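Finska Kitchen Help Desk
Ticket 968: Slow cooker lemon curd keeps splitting

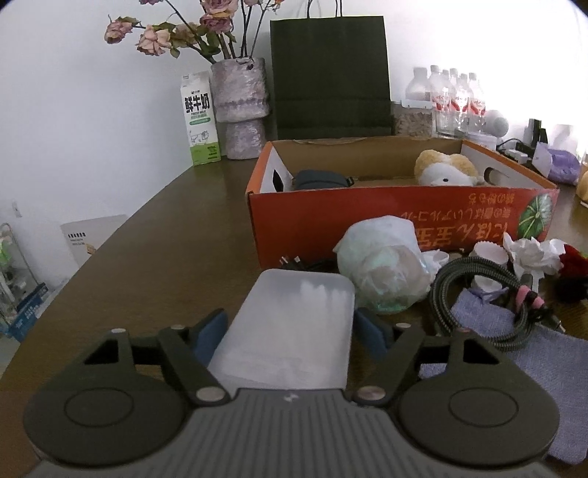
Frosted plastic container on the brown table.

Status: Solved
Product: Sesasance multi cooker, 3 litre
Opened: 2023-05-24

Customer message

Hello there, I do hope this is the right place to write to. I've had my Sesasance since February and I've been so pleased with it, it has done soups and rice pudding and a very good ham, but I cannot get the lemon curd from the recipe booklet to behave. I have made it three times now. The first time it came out like sweet scrambled egg in a yellow puddle. The second time I whisked it halfway and it was smoother, but it still had bits in. The third time it looked lovely when I lifted the lid and then went grainy as it cooled, and that was the one that really upset me as I'd used the good eggs!

I am using the recipe on page 16, the one with four lemons, and I haven't changed anything apart from using salted butter once. I put the bowl inside the pot with the water underneath, foil on top, and I let it come down naturally as it says. Is it me or is it the machine?

First reply from the help desk

Thank you so much for such a full message, and I'm sorry about the eggs. Three batches is a lot of lemons to squeeze for no toast at the end of it. I don't think it's you, and I doubt it's the machine either if the rice pudding is coming out well, because rice pudding catches very quickly when the base is running too hot.

Could you let me know a few things when you have a minute?

What sort of bowl are you using, and does it touch the base of the pot or sit up on the rack?
Are you melting the butter first or creaming it with the sugar?
Which button do you press, and does the display show a code at any point?

In the meantime please don't throw the grainy batch away. Push it through a fine sieve while it is just warm, then blitz it with a spoonful of hot water. It won't set quite as firmly but it is very nice in a sponge.

Customer reply

It's a steel bowl, the one my Pedgate steamer came with, and it sits on the bottom as the rack makes it too tall for the lid. I melt the butter, it's quicker. I press the ordinary Pressure button on High. The display did show E3 on the second go but it went away when I put the lid on again properly, so I thought no more of it.

I sieved the last batch and you were right, it went into a cake and the cake has gone.

Second reply from the help desk

Oh good, I'm glad about the cake! I think we have it now, and it's a few small things adding up.

The E3 is only the lid telling you it hasn't seated, so you did the right thing there. Wipe round the seal before you close it and it should stay away.

The bowl is the main trouble. Steel sitting straight on the base gets far too hot at the bottom, and the egg cooks there before the top has warmed through. You want a shallower bowl, ceramic or heatproof glass, up on the rack. The 652 ml pudding basin from Arumugam fits under the lid with room to spare, but any low basin will do.

Then the butter. Cream it soft with the sugar, beat the eggs in one at a time, and add the lemon juice last. It will look curdled and horrid at that point and you must carry on regardless, it comes together in the heat. Melted butter floats to the top and never really gets back in.

Last of all, use Low pressure, leave it ten minutes to come down, and whisk it hard as soon as the foil is off. Strain it, press some baking paper right on the surface and let it cool before it goes in the fridge.

Customer reply

Well, I have a jar and a half of curd and it is as smooth as anything. I did it just as you said with an old pie dish on the rack, and I very nearly gave up at the curdled stage but I kept going. Would the same way do for limes?

Final reply from the help desk

Wonderful news, well done! Limes are fine, use the same weight of juice and a touch more sugar. Keep it in the fridge and eat it within a fortnight. I've passed a note to the booklet people about page 16, as it doesn't mention the rack at all. Closing this one now, but do reply if you need it opened again.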